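Floppy hat keeps losing its shape, what do you store yours on?

Posted in Home & Wardrobe > Hats, bags and scarves

Orla Ó Dálaigh
Hello all! I've fallen completely in love with wide-brimmed hats this year (seven of them now, oops) and I'm running out of places to put them. The stiff ones are fine on hooks. My trouble is the soft black fabric ones -- the crown flops in and the brim goes wavy wherever it touches something. Would a wire hat stand help, or will it leave a ring in the cloth? I'd love something I can leave out on the desk because they're so nice to look at!

Pullside
Yes to a stand! I've used wire ones for years and they're brilliant for soft hats, with two small things to watch.

First, the top hoop wants to be a bit smaller than the crown, so the fabric drapes over it and isn't stretched. Mine left a faint line on a felt hat once, and a cotton scarf folded over the hoop sorted that out straight away. Second, look for thin rods with a rounded finish. Anything with a rough weld will catch.

An orange-tan wire frame and a floppy black hat look lovely together on pale wood, by the way: 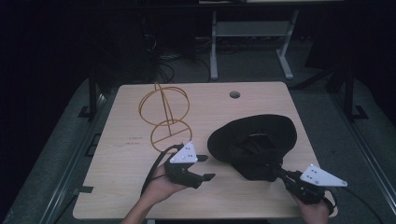 Getting a squashed crown back

1. Turn the hat over and push the crown out gently from inside with your fist.
2. Stuff it with tissue, more than you think it needs.
3. Hold it over a steaming kettle for a few seconds, well back from the spout, and smooth the brim with your palm.
4. Leave it overnight before you take the tissue out. I do mine on a Sunday evening and it's ready for the week.

Check the label before you steam anything, some fabrics hate it. And do tell us how you get on, seven hats sounds like heaven!

Wibisono
just lay them upside down on the crown. works for me

Tarholm
Agree with Pullside on nearly all of it, but I'd skip the kettle for thin cotton and use a damp cloth and a cool iron on the brim only. Great fun once you get the knack! For the desk I'd go for a stand with a wide lower hoop. The narrow ones tip over as soon as a big brim hangs off one side, and then you're back to creases.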